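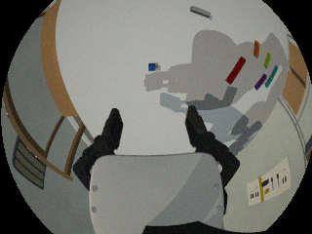

4 min read

The second arm went live at Wondgate on a Monday, and Elīna Navickas came in early with a bag of poppy seed rolls, as if it were somebody's birthday.

"You brought breakfast for a machine," said Povilas.

"I brought breakfast for you. The machine can watch."

Povilas Ramanauskas had sorted blocks at Wondgate for eleven years. Reds, blues, oranges, teals, all the little pieces that went into the counting sets, picked off a white table and dropped into trays until his thumbs ached and he saw purple bars when he closed his eyes. A full shift was 1,000 pieces if the radio was good. Old Tamošiūnaitė, who had trained him, used to do it with her eyes half shut, humming, and she'd slap your hand if you put a green where a teal belonged.

Now he had a stool, a screen and two arms to look after.

He'd expected to hate it! He had told his wife so, and his brother, and the man who fixed his car. But the first arm had been running for a month, and the thing was, he liked teaching it. It had come from Distano knowing nearly nothing. It would go down over a blue cube with its two black fingers wide open, so serious about it, and close on thin air a thumb's width to the left. Then it would carry the nothing very carefully over to the tray and let it go.

"Again," Povilas would say, and move the cube, and run it again.

By the second week it could get cubes. Bars were harder, especially when they lay close together at a slant. It hated its own shadow, too. A purple bar in the bright part of the table was easy, and the same bar in the gray was a mystery to it. Povilas worked that one out himself, at home, in the bath, and came in the next morning so excited that he forgot to take off his bicycle helmet until lunch. Elīna wrote it all up and sent it to Distano with his name at the top.

"What did they say?" he asked.

"They said who is this Povilas and can he come to Multness in May and show us."

He laughed so hard he had to put his roll down. Then he saw she meant it.

"I've never been on a work trip," he said.

"You'll need a bag."

They started the new arm at eight. It knew what the first one knew, so it didn't have to begin with thin air, and Povilas found he was a little sorry about that. It went for a red bar and got it. It went for an orange one, knocked it sideways, thought about it, and got that too. People drifted over from packing with their coffee. Danutė, who had moved from the sorting table to repairs and now carried a screwdriver in her hair, clapped at every good one. By the morning break the count on the screen was 486.

"Two wrong," Elīna read out. "Both greens."

"In the teal tray?"

"In the teal tray."

Povilas got down off the stool, walked around to the tray and fished them out. He held them up to the window, one in each hand, and then set them back on the white table, right in the darkest bit of the shadow.

"She'd have slapped you," he told the arm, and reached over to run it again.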